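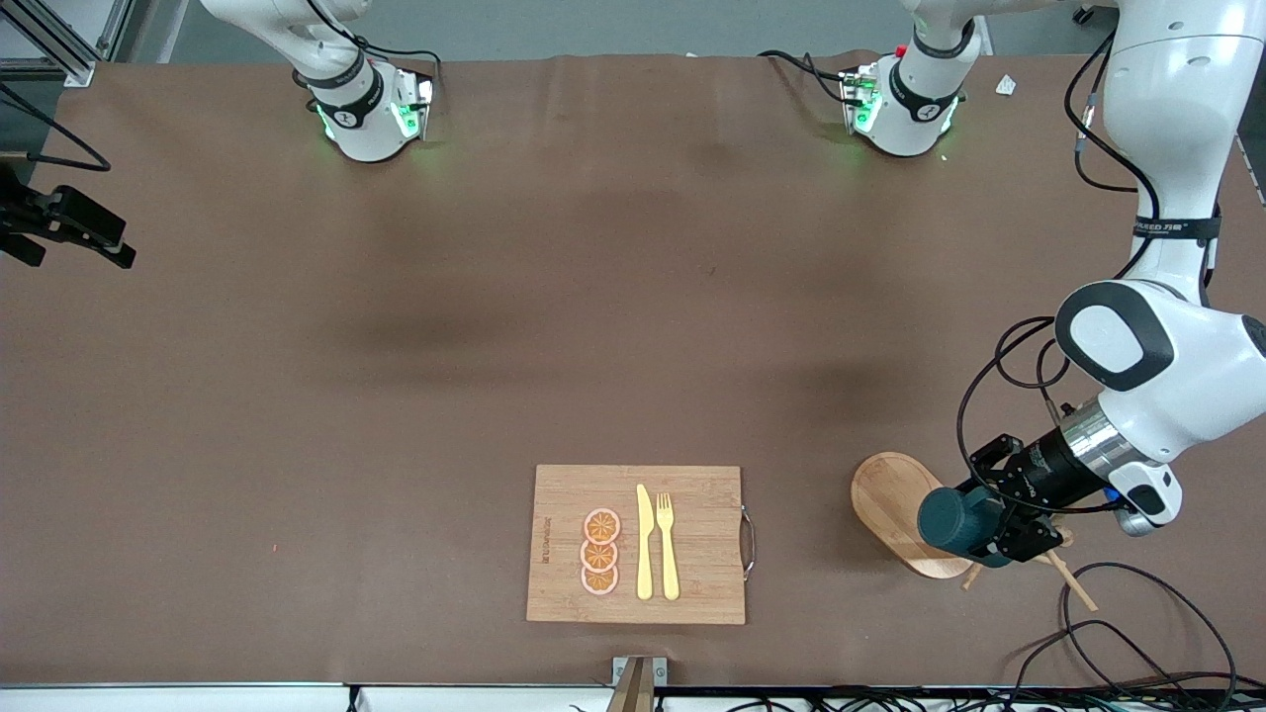 Udlow, April

Checking the cables and grip on a two-arm table cell

The setup sheet for our cell gives the cable check one line: "Inspect and proceed." I followed that for longer than I should have. I now do it this way, and I still don't believe the sheet's claim that the whole job fits in 15 minutes.

Before you start

Stop the program and put both arms in hold. Green lights at the wrist do not mean an arm is safe to reach under. On ours they stay green in hold and in run, so read the state off the controller screen.

1. Start with the cables

Follow each cable from the gripper back to its first clamp. The loops hanging at the wrist need slack for a full turn, but too much slack drags across the table and knocks things over. The Lundora guide says to leave "a comfortable loop." Comfortable for what? Turn the wrist by hand to both limits and watch. If the loop pulls tight or catches on the elbow, move the strap and try again.

Cables lying on the tabletop get pushed back behind the work area. I have tried the stick-on clips, and they let go of the cloth within a day.

2. Smooth the cover

Pull the cloth flat from the front edge. I doubt small creases at the back matter. A fold under a board does, as the board will rock when the gripper comes down.

3. Test the grip

Use a cup, held sideways over the oval board, a little above the wood. Hold it there for 2 minutes. Look at the jaws from the side for any tilt. Drakov's forum post says a grip that survives ten seconds will survive anything. Mine slipped at six, and later at ninety, so I ignore that.

Repeat 6 times, opening the jaws fully between tries. Only then bring in the cutting board with the toy-colored knife and fork.

4. Look at the bracket

The clamp on the front table edge works loose. Tighten it by hand, then a quarter turn with the key.

How often

Stoyanova's service plan says every 168 hours of run time. I check whenever a cable has been unplugged, whatever the counter says.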